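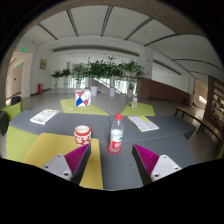

Senyo Owusu wrote back within the hour asking why a README for a folder of recordings needed a budget section at all. Fair question! Short answer: the last time we put a set like this together, everyone who downloaded it wanted to know what it would cost to do the same, and I got tired of typing the same email. So the money part is now in the README, and it goes first.

Clareck Tabletop Set, planning notes and data card
Last updated June 20, 2025

What's in the set

Short recordings of everyday tabletop handling, made with hand-held grippers: bottles, cups, that kind of thing. There are 419 recordings in this release. Each one comes with the video, the gripper opening over time, and a text file with the name of the task. I threw out 13 more because the opening track had gaps in it (they're listed in dropped.txt if you want to argue with me).

What we bought, and what I'd buy again

We planned this in January with Pravesh Van der Merwe holding the spreadsheet, and the plan was a full arm from day one. I'm so glad we didn't do that. An arm needs a mount, a safety check, a controller, spare cables and somebody who can be in the room when it sulks. A hand-held gripper needs a person and a charged battery. We put the arm off to the next budget year and spent the first round on grippers, pads and storage.

Pads are the line I got wrong. I had them down as a one-time purchase and they're really a supply item, like printer paper. We ordered from Naidoo, $327 for the first batch including shipping, and I should have doubled it right there. Lead time was 14 days, and you can't do much with a gripper whose pads are worn on one side only. Order spares when you order the grippers — same cart, same invoice, done.
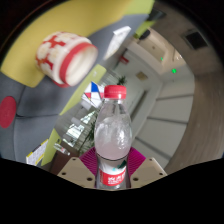 Storage was the other surprise. Wide-angle video adds up fast, and I'd priced one drive when we needed two, plus a third that lives in a different building. If your finance people ask why you need three copies, send them to Pravesh. He has a speech.

Things I'd leave out of a first order: the fancy carry cases (a padded tool bag is fine), the extended warranty, and the Zastetti annotation license. We paid for a year of that last one and used it for a couple of weeks. Ask for the monthly price, even if it isn't on the page.

Props cost next to nothing. Use what's already on the table and put the money into pads.

If you're planning for an arm later

Check the mounting pattern before you buy any grippers. Ours share finger parts with the arm version, so the pads carry over, and that saved us a whole line in next year's request. Also ask how wide the jaws open, and get the number in writing. Wurunwood quoted us a nice low price on a different model and I nearly signed, then saw that the jaw opening was given without the pads on. With pads it was too narrow for half of our object list.

Known limits

Lighting varies between recordings and I haven't corrected for it. Small print on labels is often blurry, so don't plan on reading it. Task names were typed by hand, and there are spelling differences I'm still cleaning up ("cup" and "mug" get mixed a lot, sorry).

Files

recordings/ has the video and the gripper tracks
tasks/ has the text files
budget.csv is the spreadsheet with our internal codes taken out
dropped.txt lists the removed recordings

Corrections to the budget sheet go to Pravesh, everything else to me through the Clareck issue tracker. If you've found a cheaper source for ribbed pads, please open an issue for that too!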